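Plitetti pushing

Plitetti pushing is a method in robot learning for training an arm to move small objects over a flat surface by nudging them, without grasping. It takes its name from the Plitetti task list, a set of short written instructions ("push the star next to the cube", "bring the cylinders together") that the robot is asked to carry out one after another. The method was worked out at Bullstead and is mostly used as a test of how well a control policy follows language, less often as a way of getting useful work done.

Background

Earlier work on pushing at Bullstead used a single puck and a fixed goal. Easy to score, but a policy could do well with no idea what it had been told. With several objects on the board the instruction starts to matter, as the same starting layout can be followed by a dozen different correct movements. Pushing was kept over grasping for cost and for speed: no fingers to break, no grip force to tune, and the arm can stay at one height for nearly the whole run.

There's a price. A pushed block turns as well as slides, and the turn depends on where contact is made, on friction under the block and on the shape of the side being touched. Cylinders standing on end are forgiving. Stars are not, the tip can catch between two points and drag the block off at an angle.

Method

Training data comes from people steering the arm by hand control. Operators are not given instructions at the time. They push blocks about as they like, in long unbroken sessions, and the recordings are cut up afterwards and labelled by a second person who writes what was done in each stretch. This is called hindsight labelling and is older than the Plitetti list. The Bullstead set has 1292 labelled stretches.

The policy takes in the camera view and the instruction, and puts out a small sideways movement of the tip. Height is held fixed by a seperate controller. A new movement is chosen several times a second, so a block that starts to slip can be caught from the other side. No map of the board is built and no block positions are worked out on the way.

A later version, known as Imo, adds a short memory of past views. Meant for cases where the rod hides a small block from the camera. Gains were modest on single pushes, larger on instructions with two parts.

Scoring

Each instruction is run until the operator calls it done or a time limit passes. A run counts as a success if the named block ends up touching or beside its target, with no other block pushed off the board. "Beside" was left loose in the first version and caused arguments; the Dreßler rule (gap no wider than the smaller block) settled it and is now used in most write-ups.

Results

On the standard list of 100 instructions the first policy did well on colour and badly on shape. Told to move the green star, it went for something green, and where there were two green blocks close together the choice between them was close to chance. More training did not fix this. Relabelling did: when labellers were asked to always give colour and shape together, mix-ups fell sharply with no change to the network. Imo was trained on the relabelled set from the begining.

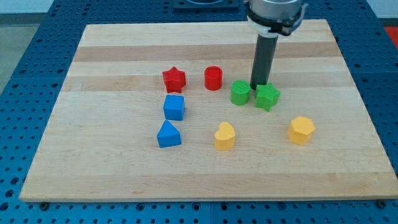

Text: Gilberto Rivadeneyra. Last revised in August

Blocks of one colour standing near each other, such as a green cylinder and a green star with the rod tip between them, are the usual hard case. The policy has to pick a side before it moves at all, and a wrong first nudge often shifts both.

Criticism

Main complaint is that the board is too kind. Flat wood, bright plastic, even light, nothing moving apart from the arm. Policies trained on it did poorly when the blocks were swapped for plain grey ones, though colour words are no help there anyway so the test is a bit unfair. Others object to the 2 part instructions, which can be passed by doing the second half only if the first was already nearly true at the start. A check on starting layouts was added, not all groups apply it.

See also

Hindsight labelling
Dreßler rule
Planar pushing
Imo (policy)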